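The canteen in Kokthorpe had money for one arm, and I was the person who must write the plan.

## 1. What we asked for

Zelero offered us two models. The cheap one could lift plates from a flat table. The other could also take bowls which lean or stand close together, and it cost 247 more each month. On paper this was a small difference. For our canteen, with 13 tables and a kitchen roof that needed repair, it was not small.

I asked for a trial before any signature. The sales office in Prirkau answered politely that they would first run our dishes in the simulator, and that I could watch from my desk. I sent them the sizes of our bowls, and I waited.

## 2. The trial

On 14 May 2020 the link arrived, together with a price list of 15 pages. I made tea and opened both. I had prepared a sheet with two columns, one for each model, and a third column for my doubts, which was already the fullest.

They started with the expensive model. I forgot the price list at once. I leaned so near to the screen that my breath made a small cloud on it. The pink rim stood between the two grey fingers, with the teal dish close beside it, and I noticed that I was holding my own thumb and finger in the same way, over the keyboard.

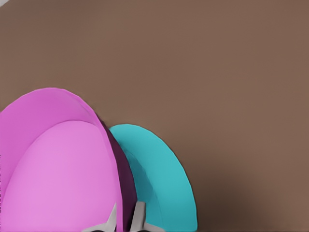 ## 3. The third column

I stopped the replay there and went to the window. My mother washed dishes in this same kitchen, in the years when the water was heated on the stove. She took a bowl always by the rim, with two fingers, and she never looked at it. I had not thought of this for a long time, and there was no place for it in my sheet.

When I came back, I wrote to Thân, the firm which leases machines to small kitchens, and asked what they wanted for the better model over 7 years. Their answer was lower than I feared - not low, but lower. I moved the roof repair to the next budget and put a bucket on the list, under small equipment.

Then I pressed play again, to see the rest.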